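Filed under: Home, Small Experiments, Grumbling

Every January somebody tells me to keep fruit in the bedroom. This year it was a newsletter from an outfit called Closis, which claims you'll snack better if the good stuff is the first thing you see in the morning. I have my doubts. I gave it 3 weeks anyway.

The setup cost nothing. Dark round plate, patterned cloth with the blue flowers, one big orange up front and another behind it, a small mandarin on the same plate.

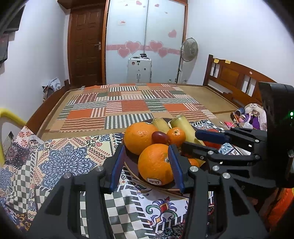
What the plate did to my habits

Not much, so far. I ate more mandarins, sure, but they peel in 20 seconds and I'd have eaten them in the kitchen too. The large oranges need a knife and a sink, and both of those are down a flight of stairs.

Then there's the rearranging. Things end up off the plate and on the cloth, and I find myself fussing over fruit at bedtime.
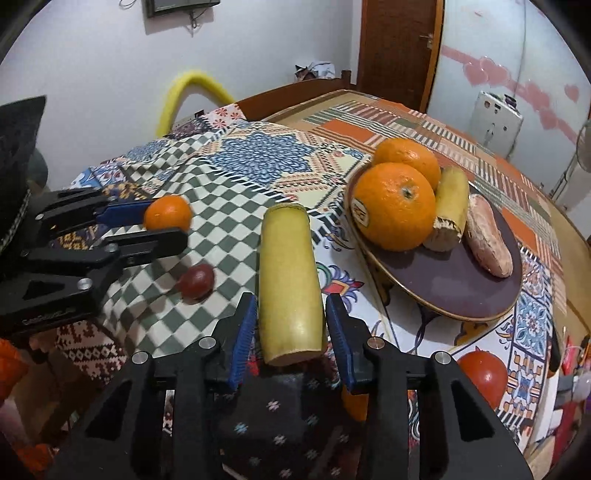
My friend Eusebio Flores swears by the bedside plate, but he also swears by a 400-page book on sleep that he hasn't finished. I'll give it until the end of the month. The cloth can stay either way, I like the blue.

3 comments | Share this post | Back to top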